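How I look after my wooden spoons
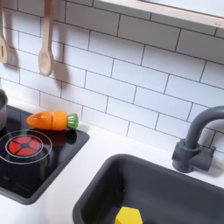
I used to leave mine soaking in the washing-up bowl all evening, and they went grey and furry within a year. Now I wash them by hand in hot soapy water, dry them straight off and hang them up overnight, well clear of the worktop. A spatula and a spoon side by side against white tiles will get plenty of air, and you can grab either one mid-stir!

Once they're bone dry, rub them over with 100 grit paper, always along the grain. Wipe off the dust, then work in 2 teaspoons of food-safe mineral oil with an old cloth — don't forget the end of the handle. Leave for 60 minutes and buff off whatever's still sitting on top. I do mine every January and again if they start looking chalky.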